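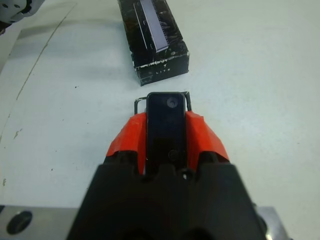 I've been trying to get rid of the boxes that small things come in, and I keep stopping at the ones that still look useful. My shelf at Votwood is 29 inches wide and most of it is packaging. Take the black box with the gray-purple print on top, the long shape with teeth like a comb. The bottom front edge is chipped and there are white scratches all over the black. Does a box in that shape still count as worth keeping? I don't plan to sell anything, I just want to store small parts. What do you all do with yours?
Posted by anjani_o, 24/09/2019

prasetyo_w replied:
Keep it. Scuffs don't matter for storage. Go over the chipped edge with a black marker if it bothers you. I only throw a box out if the lid won't stay shut or the corners have gone soft.

skorkau_shelf replied:
Disagree. I kept every box I got for years and had more than 800 at one point. I moved in May and had to carry all of them. Now I keep three sizes and recycle the rest. A printed lid is also a pain because the picture never matches what you put inside, so you need a label over it anyway.

anjani_o replied:
The label part is fair. Does the type of lid make a difference? I like hinged ones for things I open every day, because the lid can't wander off.
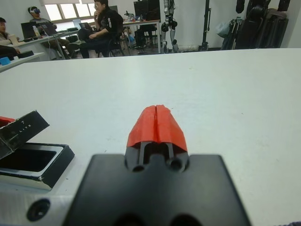 Hinged lid, open, with LITE in small white letters.

subramaniam replied:
I like a hinge too, but check how much room it needs behind it. On a shallow shelf the lid hits the wall and you end up pulling the whole box out each time. For daily stuff I'd go with a tray and no lid at all.

prasetyo_w replied:
Trays get dusty. I'd take a lid over a tray for anything small.

subramaniam replied:
So wipe it once a week. I have screws in open trays and they're fine.

anjani_o replied:
I could use both. Tray for what I'm working on, closed boxes for the rest.

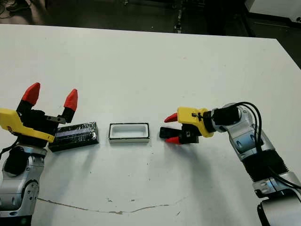 White open tray with the thin black rim, and the black one in shiny clear wrap.

skorkau_shelf replied:
That split works. I'd take the clear wrap off before you put a label on. Tape labels peel off anything shiny and wrinkled.

prasetyo_w replied:
Or leave the wrap on and write on a paper tag. Mine have held up that way.

anjani_o replied:
Going with paper tags. The scuffed box stays for now, I have some spare cable clips that need a place.

Comments (3)

zusteo_m: I'm with skorkau. Pick your sizes and stop there.

drawerliner: Cut a piece of felt for the bottom of the tray. Stops things sliding.

Prasetyo Wijaya: Felt collects crumbs. Use plain paper and swap it out.

Related threads
Labels that come off clean
Shelf depth for hinged boxes
Sorting screws without buying anything
How long do you keep packaging?

Contact | Copyright Zusteo Boards | Back to top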